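Willuvton gripper comparison

The Willuvton gripper comparison was a bench trial of robot grippers and controllers run over one winter, beginning in December, at the Willuvton workshop.

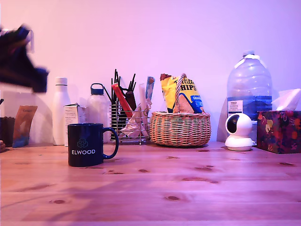
A gripper over the test table, with household goods lined up along the wall.

The trial set out to find which of two grippers, the Minlow parallel gripper or the Wilberg three-finger hand, was better at picking up ordinary kitchen and household goods. It is mostly remembered for the argument over whether it answered that question. The organisers, Martti Eskola and Venla Peltonen, reported a clear win for the Minlow. Later readers of the logs, chiefly Leena Turunen, have held that the difference was too small and too unevenly measured to support the claim.

Background

Before the trial, the workshop had used a single suction gripper for most of its handling work. Suction did well on flat boxes and badly on cloth, mesh and baskets, and the group wanted a replacement that could cope with a mixed table. Both makers lent hardware. The Minlow has two flat fingers with rubber pads and closes along a straight line. The Wilberg has three jointed fingers driven by one motor, and its maker described it as able to adapt to any household shape. That phrase was quoted in the trial plan without comment, and Turunen later named it as the first sign that the plan had been written in too trusting a mood.

Neither loan came with conditions on publishing. The Minlow was, however, delivered three weeks earlier, and the arm's motion settings were tuned with it fitted. How much this mattered is disputed.

Objects

The organisers chose goods that could be bought in a supermarket or taken from a cupboard, on the grounds that machined test blocks tell a buyer little about daily use. The table held bottles, a mug, small packets, a wire-mesh holder, a basket with a bag of tortilla chips in it and a tissue box, among other things. Twelve of the items were named as targets. The rest were there as clutter and were not scored.

The choice drew both praise and complaint. Household goods are a fair stand-in for what such a robot would meet in a home, but they change with handling. Bags crease, card softens and bottles weigh less as they are emptied. The plan called for worn items to be replaced, but gave no rule for when an item counted as worn. Peltonen's notes show the crisp bag being swapped twice and the small cardboard box never.

Weights were recorded at the start only. A plastic bottle that is nearly empty is a different task from a full one, since it tips at a light touch and its sides give way under the fingers. The published tables treat every attempt on a given bottle as the same.

Method

Each gripper made 500 attempts. An attempt began with the arm in its home position and ended when the target had been held clear of the table for five seconds, or had been dropped, or the controller had given up. The operator chose the target from a printed list, and the arm then worked without help.

Lighting was altered between sessions to see whether the vision software could be put off. White, dim and strongly coloured light were all used. The organisers expected the coloured light to hurt the results for both grippers equally. In practice the sessions were not shared out evenly, and the Wilberg did more of its work under coloured light than the Minlow did. The report mentions this in a footnote.

Two controllers were tried. The first was the arm's own, and the second was the Biswas, a separate unit that plans the approach path and limits finger force. Jacobus Motaung fitted the Biswas midway through the trial after repeated trouble with the arm stopping short of the back row. From then on both grippers used it, so each set of results is a mixture of the two controllers. The proportions were not the same for both.

Results

The Minlow succeeded on 421 of its 500 attempts. The Wilberg managed 13 fewer. In percentage terms this is a gap of 2.6 points, which the report described as decisive.

The figures hide a good deal of variety. On boxes and upright bottles the two grippers were hard to tell apart. The Minlow was better with thin packets, which it could pinch by one edge. The Wilberg was better with the mug, where a finger could pass through the handle, and with the arched handle of the basket. Both did poorly on anything in the wire-mesh holder. The fingers tended to catch on the mesh, and several attempts lifted the holder along with its contents. These were scored as successes in the early sessions and as failures later.

The Biswas controller was credited in the report with a marked improvement in reliability. No run was made with the old controller after the Biswas was fitted, and by then the operators had also had weeks of practice at laying out the table. The improvement may be real, but the trial cannot show it.

Criticism

Turunen's review went back to the session logs and scored the mesh-holder attempts by a single rule. On her count the gap between the grippers narrowed to almost nothing. She did not claim that the Wilberg was the better tool, only that the logs gave no good reason to prefer either. She also objected to the single overall score, which in her view mainly reflected how many thin packets had been put on the target list.

Eskola replied that a buyer has to choose something and that an imperfect comparison was of more use than a maker's brochure. He accepted the point about the mesh holder but not the point about lighting. Peltonen later agreed that the order of sessions should have been drawn by lot.

Nelli Kettunen, who worked the arm for most of the evening sessions, raised a more practical matter. The report says nothing about time. By her account the Wilberg was noticeably slower to close and needed its finger cable tightened every few sessions, work that does not appear in any table. If correct, this would favour the Minlow more strongly than the published scores do, though no timings were kept that could settle it.

Later use

The workshop kept the Minlow and returned the Wilberg. The Biswas controller was also kept. A repeat trial with a fixed lighting order and weighed objects was planned for the following winter, but only the object list was completed.

See also

Parallel gripper
Underactuated hand
Grasp planning
Suction gripper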